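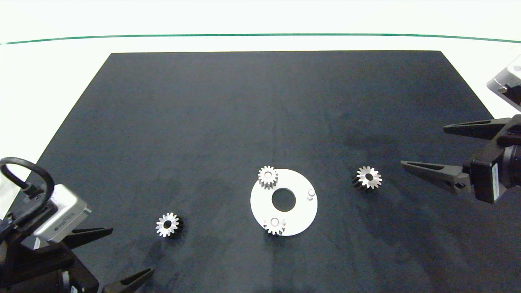
Gears on the mat. White plate with the post in the middle of things, four little spur gears to go with it.

Okay so I've been putting off the gear set for the Guvska kit and Friday is apparently the day. Thread, because I have opinions about tiny gears now!

First opinion: get a big dark mat. I used to lay parts straight on the white table and spent half my evenings patting around for them. On the dark stuff they pop right out (the lint does too, sorry, I do own a lint roller).

Second opinion: don't stack your gears in a heap. Spread them out flat so you can get hold of one without sending the other three rolling. I lost one under the radiator in August and it took me 25 minutes and a coat hanger to get it back.
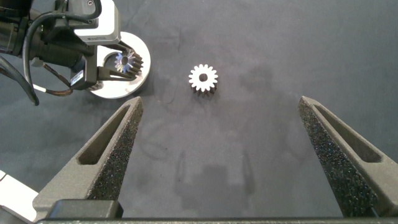 One gear, lying flat, bore facing up. Cute, right?

Cherry Mae Lacson asked what I check before a gear goes on its post. Mostly the teeth — I run a fingernail all the way around and feel for burrs. Then I peek through the hole for any gunk. Takes 2 seconds, saves you a grinding noise later.

And no, I don't grease anything until the whole set turns dry. Baluyot's instructions say grease first and I think they're wrong, fight me.

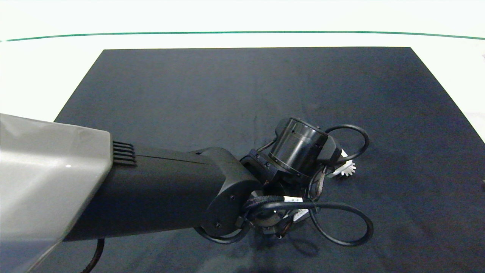 If one feels tight on the post, wiggle it a little and turn as you push. Please don't hammer it. I've done the hammer thing and I had to order a whole new plate from Narnby.

Next up is the lid, once I find the bag of screws.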